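Zu Besuch bei Pumedus: Tag der offenen Tür mit vielen bunten Spiralen

Am Freitag, 11. Juli 2025, hatte Pumedus die Türen geöffnet, und weil ich schon seit dem letzten Jahr auf eine solche Gelegenheit warte, habe ich mir den Nachmittag freigenommen und bin mit dem Zug nach Rellatwood gefahren. Vom Bahnhof läuft man eine gute Viertelstunde, zuerst am Bach entlang und dann durch ein ziemlich nüchternes Gewerbegebiet, in dem man sich leicht verläuft (ich jedenfalls stand erst einmal vor einer Fliesenhandlung).

Ankommen und Kaffee trinken

Am Empfang gab es Namensschilder zum Selberschreiben, einen sehr ordentlichen Kaffee und Streuselkuchen vom Blech. 152 Besucher standen am Ende auf der Liste, erzählte mir Darius Koppel, der uns in kleinen Gruppen durchs Haus führte und sich wirklich für jede Frage Zeit nahm, auch für meine, und ich hatte viele! Unsere Gruppe war bunt gemischt, ein paar Familien, zwei Studentinnen und ein älterer Herr, der alles in ein Heft schrieb.

Sortieren am Holztisch

Am längsten hängen geblieben bin ich an einem hellen Holztisch mit Kunststoffkisten und diesen geringelten Schlüsselanhängern, wie wir sie früher fürs Schwimmbad hatten. Meiner war damals orange und hat den Schließfachschlüssel einen ganzen Sommer lang am Handgelenk gehalten, bis er irgendwann so ausgeleiert war, dass er mir beim Kraulen davonschwamm. Und nun lagen sie da in Grün und Blau, und es ging ums Aufräumen: Was auf dem Tisch liegt, soll in die Kisten. Das klingt nach Kinderzimmer, aber ich hätte dem noch eine Stunde zuschauen können. Man kommt dabei auch wunderbar ins Gespräch, und der Herr mit dem Heft wusste von seinem alten Freibad noch die Farbe jeder einzelnen Umkleidereihe.
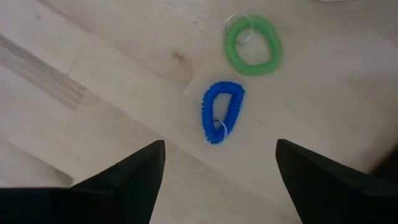
Grün und Blau, dazu die dünnen Metallringe für den Schlüssel.

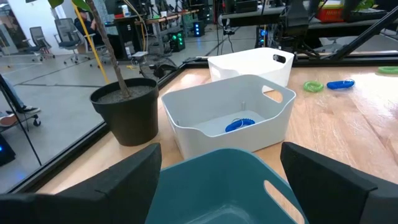 Vortrag und Heimweg

Um vier sprach Ottar Hellström im Seminarraum über Ordnung am Arbeitsplatz. Von den 60 Stühlen war keiner mehr frei, ich habe an der Heizung gelehnt und trotzdem gern zugehört. Er redet ruhig und ein wenig umständlich, was mir sympathisch ist, und beim Thema Schreibtischschubladen haben wir alle etwas verlegen gelacht. Danach gab es noch Apfelschorle im Hof, und ich habe mich mit einer der Studentinnen über Wohnheimküchen unterhalten, bis es schon recht spät war.

Wer selbst hinmöchte: Im August soll es einen zweiten Termin geben, eine Anmeldung genügt. Der Eintritt war frei, der Kuchen auch. Den Zug um 18.06 Uhr habe ich gerade noch erwischt, und am Abend habe ich zu Hause als Erstes die Flurschublade ausgeräumt.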